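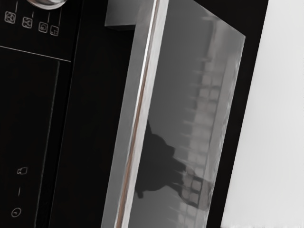

Stomora, March

So the sourdough is back. I know, I know, I'm five years behind everybody else on this, and I swore after the Great Rye Disaster that I was done with anything that needs feeding twice a day and isn't a cat. But then Torunn Lindqvist from downstairs knocked on my door with a jam jar and a face that said please take this off my hands, and I am weak.

The starter is called Holger. I didn't pick it. It came with a strip of masking tape on the lid that said HOLGER in capitals, and Torunn says it's named after Holger Torvik, who ran the bakery in the village where she grew up and who once threw a bun at her brother. I've kept the tape.

First loaf was a brick. Second loaf was a slightly larger brick with a hole in it you could have kept keys in. I ate both of them (toast forgives a lot) and then I did what I should have done in the first place, which was call my friend Bendik, who baked for a living before his knees gave out. He asked me what temperature my kitchen was. I said, normal? He sighed for a really long time.

My kitchen is not normal, as it happens. It faces north, the window doesn't close all the way, and in winter I keep a sweater on the hook by the door just for making coffee. I borrowed a thermometer and stood it next to the jar, and Holger was basically living in a cellar. No wonder he was sulking! Now he sits on top of the bookcase in the hallway, above the radiator, next to my library books, and he doubles in the time it takes me to go to work and come home for lunch. I've had to move him to a bigger jar. I put a saucer under it after what happened to the cover of my Spanish dictionary.

The other thing Bendik said was to stop using whatever flour was on sale. I grumbled about this because flour is flour, and then I went and spent too much money on a bag from Fakhoury, the little grocery behind the train station with the olives in tubs. The man at the register asked what I was making and told me to add the salt later than I'd been adding it. So I did, and the dough went from wallpaper paste to something I could pick up. I was so pleased I took it around the apartment like a baby. My sister was on the phone at the time and got the whole running commentary, poor thing.

Loaf number 8 is the one I'd like to tell you about. I mixed it in the evening, folded it every time there was an ad break, put it in the fridge overnight and baked it before breakfast. It rose. It had an ear! (That's the crispy flap on top, for those of you who have hobbies that let you sleep.) I weighed it once it had cooled and it came out at 801 grams, and I wrote that on the calendar as if it had been born. Then I cut it too early, obviously, and got a gummy bit in the middle, and I didn't care one bit. I had it with butter and the last of the plum jam, standing up at the counter in my coffee sweater.

I took half of it down to Torunn, who ate a slice in the doorway and said it was sour. I said it's meant to be sour. She said old Torvik's wasn't. We left it there.

What I've been doing since, for anyone who wants to try: 2 big spoonfuls of starter the night before, bread flour with a handful of rye, more water than feels sensible, and a long cold rest. I bake it in the heavy pot with the lid on and take the lid off toward the end, when the kitchen starts to smell like somebody else's much nicer kitchen.

Next up is cinnamon buns made with the leftover starter. Folke Lindholm at work says his grandmother did them with cardamom and no cinnamon at all and that mine will be wrong whatever I do, so I'm making two trays and he can have the plain ones. If you've got a bun recipe that works with a slow, moody starter, put it in the comments. Also I now have far too much Holger, so if you live nearby and own a jar, come and get some.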